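Isunum Motorcycle Racing Club - Minutes of the New Year Meeting
1 January 2021

Ruaridh MacBrayne took the chair and wished everyone a happy New Year, and thanked members for giving up part of a holiday to talk about motorcycles, though he suspected most of us would have been doing that anyway. The minutes of the last meeting were read and agreed, with one correction: the spare transponder went to the Bangera garage and has been there all along.

Track dates. Plivance has offered us the short circuit for the spring opener at $3490 for the day, marshals' lunches included. There was a long and very friendly discussion of whether the full circuit would be worth the extra money, and several people remembered the year of the hail. It was agreed to take the short circuit and to ask again in the fall.

Entries. We have 106 riders signed up so far, which is lovely to see after such a quiet season. The lightweight class is still thin, with only eight names down. Members who know anyone with a small bike sitting under a cover, please have a word with them before the end of January.

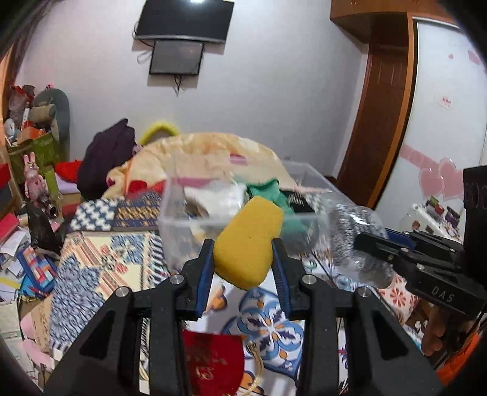
Yellow sponge, with the clear storage box behind.

Tires. Siltar will again be the control tire for the novice class. A few members felt the front took too long to come in on cold mornings last year, and others (your secretary among them) got on with it very nicely. After some back and forth it was voted to keep the same tire for one more season and gather lap times from everybody who is willing to share them.

Rider numbers. Number 527 was requested by two people. It stays with last year's holder, and the other rider has kindly agreed to pick again.

Any other business. Noise testing will start earlier in the morning - please don't leave it until the warm-up is called, as the line gets terribly long. The chair closed the meeting with thanks to all for the cake.

Comments

Glad the short circuit won. My knees remember the hail.

Can sidecars still enter the opener? I didn't see it mentioned.

Sidecars are fine, same form as last year. R. MacBrayne

Happy to share my lap times, such as they are!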